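6.4 Head view is tilted or upside down after a simulator reset

This fault shows up in the kitchen and living room maps of Stukex 2 after a reset during an arm move. The room leans steeply in the head view, and large fixtures such as the refrigerator hang the wrong way up. The arms may still answer commands.

Caution: Do not switch to the hardware link while the view is tilted. A real arm will follow targets worked out from the wrong floor direction. Keep the emergency stop within reach until step 6 is done.

1. Press Pause. Do not press Reset again.
2. Open the Log tab and look for code 3547 (base pose not restored). If the code is missing, go to section 6.5.
3. Set both arms to Hold and wait 10 seconds.
4. Open Scene > Base Pose and set roll and pitch to zero. Leave yaw as it is.
5. Click Apply, then Step Once. If the joint load reads over 800, click Undo and reload the map from the Itinska folder.
6. Check that the floor is level in the head view before you press Run.

Note: Maps saved before the March update do not store the base pose. Open and save each one again in the Pacheco editor.

Head view with the fault present, both arms raised:

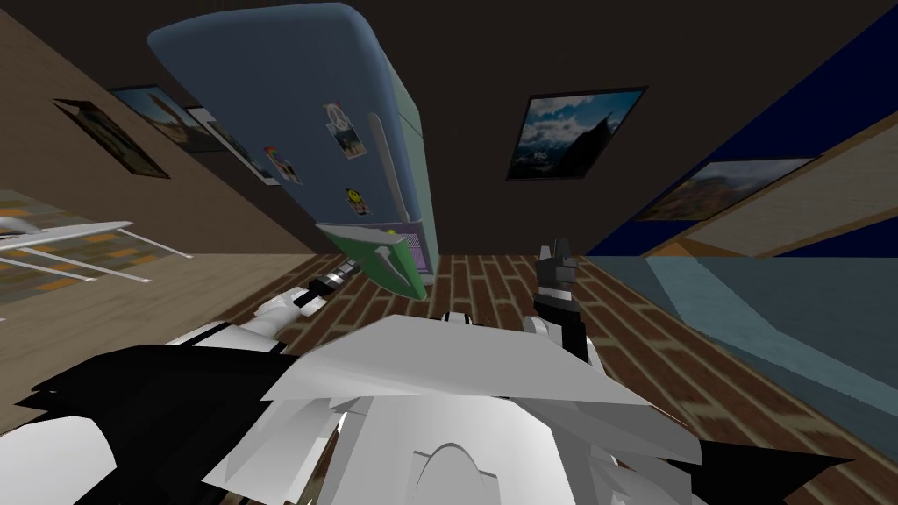
6.5 Head view is tilted and no code is logged

1. Close the simulator and restart the Wostilance service.
2. Load the map with the arms parked.
3. If the tilt comes back, export the log and send it to support.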